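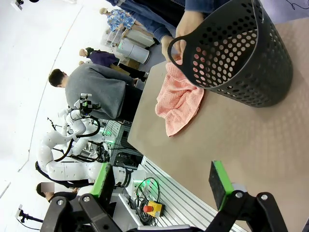

Welcome back, everyone, and thank you for getting your Stelow logbooks in before the break (almost all of them, anyway!). Week 10 is the week we stop programming paths through empty air and start asking the arm to deal with cloth, which is a good deal harder than it sounds when you read it in the unit outline. A rigid object stays the shape you left it in, and you can write down where its edges are and go and have a cup of tea. A towel has no such manners. Look at the pink one lying in a heap beside the black basket, with one corner tucked partly under the base, and ask yourself where you would close the two fingers. If you pinch near that corner, you are pulling against the basket as well as lifting the towel, and your planner has no idea.

1. What we mean by a grasp point

In the Flestholm notes from September we treated a grasp as a position, an approach direction and a finger opening. Keep all three, but add a fourth line to your worksheet, which we'll call "what comes with it". For a block the answer is the block. For cloth it might be one layer, two layers, or whatever happens to be caught underneath. Folds standing up from the heap are usually your friends, as the fingers can come down on either side of them. Flat areas are miserable, and a good many of you will find the pads skating across the top and closing on nothing at all. Don't be discouraged, it happens to me every year.

2. The basket

Perforated walls are a nuisance for the depth data. You will get returns through the holes from whatever is behind, and if your filter is too keen it will decide the basket is half missing. Start with the Tarar filter at its default of 12 and only change it once you have saved a baseline run. The rim is the sensible thing to model, so fit a circle to it and let the walls look after themselves. Remember too that an upright basket can be nudged, so re-estimate the rim before every placement and don't trust the figure from your first go.

3. Lab task

Work in your usual groups. Each group does 14 attempts at moving the towel from the tabletop into the basket, and every attempt goes in the log, including the dreadful ones. I would much sooner read an honest page of failures with decent notes than a tidy page with the awkward bits left out. For each attempt write down the starting shape of the towel (a quick pencil sketch is lovely), your four grasp lines, and where the towel finished up. Hanging half over the rim counts as its own category, so please don't round it up to a success.

4. Safety, again

Arm paused before anyone reaches onto the table to reset the cloth or steady the basket. One person in each group minds the red mushroom button and does nothing else while the arm is moving, and you swap that job around so that everybody gets a turn at the interesting bits. Sleeves and cables both like to catch on things.

Reading: Zestach workbook, chapter on soft objects, up to the heading on seams. Bring your logs to the tutorial in Room 331.

Search unit materials
Enter keywords Go

Recent handouts
Week 9: Calibrating the wrist camera
Week 8: Planning around people and furniture
Week 7: Flestholm notes, grasping rigid objects
Logbook template (Stelow)
Tarar filter settings, quick guide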